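Valholm is a small market town on the north bank of the Olberg river, with a population of 1,601 at the last count. It grew up beside a ferry landing and has kept much of its easygoing riverside character – the June fair still fills the main street from one end to the other, and families come home for it from quite far away.

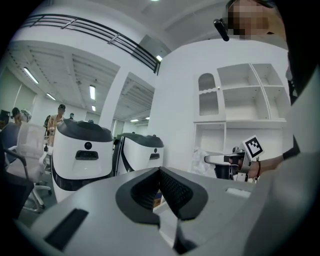 Two white machines with dark gray tops, Valholm

The town's old ferry, the Ulla, carried passengers and livestock until the bridge opened. Local historian Sevim Çınar has written fondly and at length about its crews, and her collection of 666 letters is kept at the town library.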